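Cahier d'atelier – banc tapis de course
18 janvier

Reprise du banc après remontage du rouleau avant. Objet de la journée : vérifier l'affichage de distance du tapis Gorard, puis essayer le support d'écran Dokbridge en conditions d'usage long (marche et course lente devant un film). Présents : Ataberk Yaman le matin, moi toute la journée. Seema Joshi relit les chiffres demain.

1. Distance affichée

Repère de peinture blanche sur le bord de la bande, capteur optique fixé au longeron droit, compteur remis à zéro bande arrêtée. Vitesse de consigne 8 km/h, pente nulle, coureur sur la bande (Ataberk, chaussures habituelles). On laisse la vitesse se stabiliser avant d'ouvrir le comptage.

Consigne : 200 tours de bande. Le capteur en donne 199. Refait à vide, même consigne : 200. L'écart d'un tour est probablement un front manqué au passage du pied, le longeron vibre nettement à l'appui droit. Ne pas corriger l'étalonnage sur cette base. À reprendre avec le capteur monté sur le bâti et non sur le longeron.

Tension de bande : réglée au même nombre de crans des deux côtés, la bande dérive un peu à gauche au-dessus de 10 km/h. Un quart de tour sur la vis gauche, dérive supprimée à 10, encore perceptible à 12. Laissé en l'état, on ne monte pas à 12 dans ce protocole.

2. Support d'écran

Le Dokbridge se fixe sur la barre de console par deux mâchoires. Mâchoires d'origine trop lisses, le support pivote vers l'avant avec la tablette de 10 pouces. Ajout d'une bande de caoutchouc de 2 mm, côté barre seulement. Couple de serrage à la main, pas de clé.

Essai de lecture : un film entier, environ 90 minutes, en alternant marche à 5 km/h et course à 8. Fichier local, pas de réseau. Relevé de l'angle de la tablette au début, à mi-film et à la fin. Variation totale inférieure à un degré, dans l'incertitude du rapporteur. Sans le caoutchouc, la veille, il fallait redresser l'écran toutes les dix minutes.

Lisibilité des sous-titres : correcte en marche. En course, les sous-titres blancs sans contour se perdent sur les plans clairs (neige, ciel, intérieurs surexposés). Taille augmentée de deux pas dans le lecteur, acceptable. Le contour noir change plus de choses que la taille – à mettre par défaut dans la fiche de réglage.

Son : casque filaire, câble passé dans le dos. Le bruit du moteur couvre les dialogues bas à partir de 8 km/h. Casque fermé Rirkel essayé sur la dernière demi-heure : dialogues compris sans monter le volume, mais oreillettes trempées. Prévoir des housses lavables.
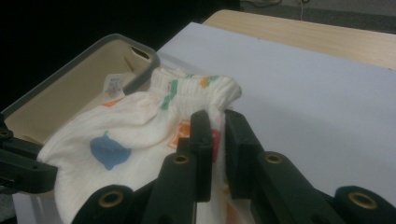 Vêtement de bébé en maille imprimée, ceinture côtelée.

3. Fréquence cardiaque

Ceinture Qaisi contre poignées de la console. Les poignées décrochent dès que l'on court, aucun intérêt hors marche. En marche, écart maximal de 5 battements par minute entre les deux, poignées au-dessus. La ceinture perd le signal deux fois en début de séance, électrodes sèches. Humidifiées à l'eau claire, plus de perte jusqu'à la fin.

Observation d'Ataberk, à prendre pour ce qu'elle vaut : la fréquence monte pendant les scènes de poursuite à vitesse constante. Vu sur la courbe, deux bosses, mais l'heure du lecteur et celle de la ceinture n'étaient pas calées. Inexploitable. Caler les horloges la prochaine fois, et garder un palier de vitesse unique pendant tout le film si on veut en dire quelque chose.

4. Divers

Ventilateur de la salle trop loin, air reçu aux genoux. Rapproché et relevé sur la caisse grise.

Lubrification de bande faite en fin de journée, silicone, machine arrêtée, puis marche lente à vide pour répartir. Bruit de frottement côté gauche disparu. Le claquement à l'arrière est toujours là, une fois par tour de rouleau et non par tour de bande, donc palier ou clavette. Rouleau arrière à déposer.

Question de Seema reçue par message : la console arrondit-elle la distance ou la tronque-t-elle ? Essai rapide en fin de séance, arrêt juste avant le changement de centaine : elle tronque. Noté au feutre sur le capot.

À faire
– capteur optique sur le bâti, puis refaire la série en charge
– housses lavables pour le casque
– synchronisation lecteur / ceinture
– dépose du rouleau arrière, avant la série de février
– fiche de réglage des sous-titres, version courte, à coller sur le support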